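# The long life of the red shopping basket
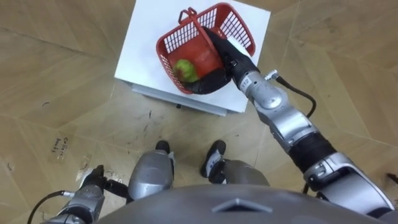

*One apple, one basket: the weekly fruit run at its smallest.*

The shop at the bottom of Wirnholm hill keeps its baskets in two stacks, one on each side of the door. There are 80 of them. Most were bought when the shop opened, and most are still in use, although the ones at the bottom of each stack have not seen daylight for a while.

A plastic shopping basket is about as plain as a household object gets. It has a floor, four walls and something to hold it by. People pick one up without looking at it, carry it for a quarter of an hour and put it down again. Yet a good many of them end up with a second life at home, in sheds, hallways and kitchens, and there is now a small but steady trade in selling them to people who have no shop at all.

Plustia, a wholesaler on the Arnham road, used to sell only to grocers. Its smallest order was 30 baskets, packed one inside another and wrapped in film. In January it began selling them singly from a counter by the loading bay. By the end of spring it had sold 1067 that way, the greater part of them red. Green came second. Grey, which the company had expected to do well with people who care about their kitchens, hardly moved.

I bought two. One went under the sink and has stayed there, full of cloths. The other has been used for fruit, and that is the one I have come to have opinions about.

## Fruit in a basket

Apples do better with air round them, and a mesh wall lets the air through. A china bowl looks nicer on a table, but whatever is at the bottom of it sits against a closed surface, out of sight, and the first you know of a bad one is the smell. With open sides you can check the lower layer by bending down.

The floor is a different matter. Some baskets are mesh all the way round, floor included, and these leave a pattern on soft fruit. Pears suffer most. A solid floor is kinder and easier to wipe, though it does hold any juice that runs. If yours is solid, put a sheet of newspaper down and change it when you fill the basket.

Keep to one layer if you can, two at most. Apples that look sound in the shop will bruise each other under a third, and a bruise on a mottled green and yellow skin is easily missed. Turn each one over before it goes in. Take out anything that gives under the thumb and cook it that day.

Lift fruit out from underneath with the whole hand. Pinching the top between finger and thumb is how most of the small brown marks get there, and it is worse in a deep basket, where you are reaching down over the wall and cannot quite see what you are holding.

Bananas should go somewhere else entirely. So should onions and potatoes, which need the dark.

## What goes wrong

The shop at Wirnholm loses very few baskets to theft. It loses them to handles. A handle is pulled sideways whenever the basket is carried on the forearm, and sooner or later the place where it joins the rim goes white, then splits. Once the white line has appeared there is no mending it. Glue holds for a day or two and lets go at the till.

Plustia's catalogue says its standard handle will stand up to 3000 lifts with a full load. I have no way of testing that and did not try. A shop basket may get through a dozen trips on a Saturday, so the figure sounds less grand for a grocer than it does for a household. At home, lifted once or twice a day and seldom full, mine ought to see me out.

Sunlight is the other trouble. Red plastic left by a south-facing window turns pink and then chalky, and the walls lose their spring. The baskets on the left of the shop door, which get the afternoon sun, are visibly paler than those on the right. The staff swap the stacks over when they remember.

Dirt gathers in the slots. A cloth is no use for this, as it slides over the bars and leaves the corners as they were. Fill the bath with warm water and a little washing-up liquid, put the basket in upside down and go over it with an old nail brush. Ten minutes is plenty. Do not use boiling water, which can warp the rim, and let the basket drain with the handles up before any fruit goes back in.

## Where to stand it

A white table shows up every mark, and I would still choose one. Crumbs, drips and bits of stalk can be seen and wiped away, where on dark wood they stay until somebody leans on them. The surface should be flat and the basket kept well back from the edge, particularly if there are children or a dog in the house.

Kļaviņa, the café opposite the shop, has a row of red baskets along a shelf, one for each kind of fruit it juices. They are emptied every evening, scrubbed and left on the rack overnight. The café bought them secondhand when a supermarket in Arnham closed, and the old shelf-edge tickets are still tucked into the rims of a few.

Secondhand is worth considering. Look at the handle joints first, then press the middle of each long wall with your palm. It should give and come back. If it creaks, leave it.

Plustia's counter is open on weekday mornings until noon. It shuts for stocktaking on 30th June and opens again the day after.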